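Do You Need a Subscription to Drink Water?

December 7, 2024

My sister-in-law gave me three months of Odurmont for my birthday, so now I have an app that tells me when I'm thirsty. I did try to be a good sport about it. You put a little sleeve on your bottle, it talks to your phone, and the phone buzzes if you haven't tipped the bottle lately. It also buzzed while I was drinking coffee, while I was in the shower, and once at 4 a.m., when I'd like to think a person is allowed to be a bit dry.

What bothers me is the number. The app decided I should have 142 ounces a day. I'm a middle-aged man who sits down for work. I asked the help desk where that came from and got a friendly note back from someone named Catinca saying it was "personalized to my goals." My only stated goal was to get past the goals screen.

The eight glasses thing

I grew up with eight glasses a day on a poster in the school nurse's office, and I never met a grown-up who could say who came up with it. As far as I can tell, food counts, soup counts, and tea counts no matter what your aunt says. People in hot weather or with kidney stones get told other things by their doctors, and fine, they should listen. The rest of us have been getting thirsty and then drinking for quite a while now.

My friend Adom Kwofie runs long distances and disagrees with me on nearly all of this. He says most people walk around half dried out and don't notice. I asked how they'd know, if they don't notice, and he said the app would tell them. We had to leave it there — his wife wanted to eat.

The powders

Then there are the salts. The Brunora packets are $24 a box and taste like a lime that has been in somebody's pocket. The label promises "cellular hydration," and I would love to hear what other kind is on offer. Each packet has 1,000 milligrams of sodium. I can get that from a pickle, and I'd enjoy it more.

I used the whole box anyway, through most of September, because I'd paid for the second one myself by then. I slept the same. My knees hurt the same. I did get up more at night.
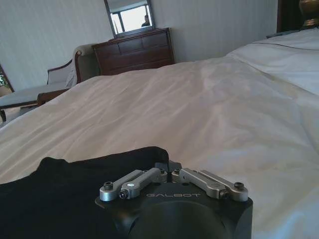
What I'm doing now

The sleeve is in the drawer with the old chargers. I keep a glass by the sink and fill it when I walk by, if I feel like it. Adom has asked for the leftover lime packets and he can have them.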